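Home | Grants | Reports | Trail Fund | Contact

Hurkerton Gorge Path: Progress Report to the Gemero Fund

3 January 2023 | Grudley Paths Office

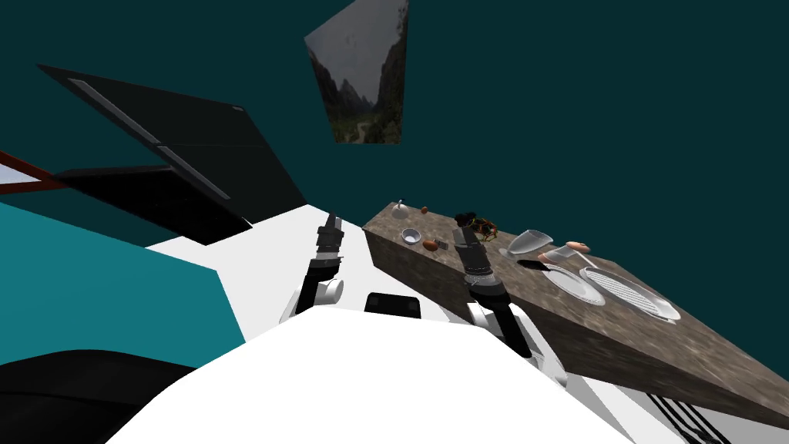
What has the grant paid for so far?

It has paid for drainage and resurfacing on the lower section of the path, from the Hurkerton parking area to the second footbridge, and for the first half of the slope survey.

Work on the ground

The lower section is 2,598 feet long and is now open again to walkers. The old surface had washed out in three places, and the worst of these, just past the first footbridge, had to be dug out twice. The first load of stone was too fine and moved as soon as it rained. We sent the rest back and the supplier, Amini, replaced it with a coarser grade at no extra charge - the delay cost us nine working days.

We put in 47 cross drains. The plan called for fewer, but the July storms showed where water was crossing the path, and it made sense to deal with those spots while the digger was still on site. The extra drains came out of the contingency line.

Slope survey

The survey covers the steep ground above the path on the north side. The west half is finished. Two areas of loose rock were marked for clearing and one for netting. The east half needs rope access and was put off when the weather turned. The contractor has agreed to hold the original day rate until spring.

Budget

Spending on stone and haulage is over plan by $3,000. Spending on signs is under plan, as we are reusing the posts from the old trailhead. We ask for permission to move the unspent sign money to haulage. No increase in the total grant is requested.

Visitor comments

We received 211 comment cards between the reopening and the end of the year. Most were about parking. Several people asked for a bench at the second footbridge, and a few said the new surface is hard on dogs' feet. We will look at a top layer of finer material once the base has settled.

Next period

- Finish the east half of the survey
- Clear the two marked areas of loose rock
- Get prices for netting
- Start resurfacing above the second footbridge, if the ground is firm enough for the digger

The lease on the storage yard at Grudley ends before the upper section is due to be finished. We have asked for a six-month extension and are waiting for a reply.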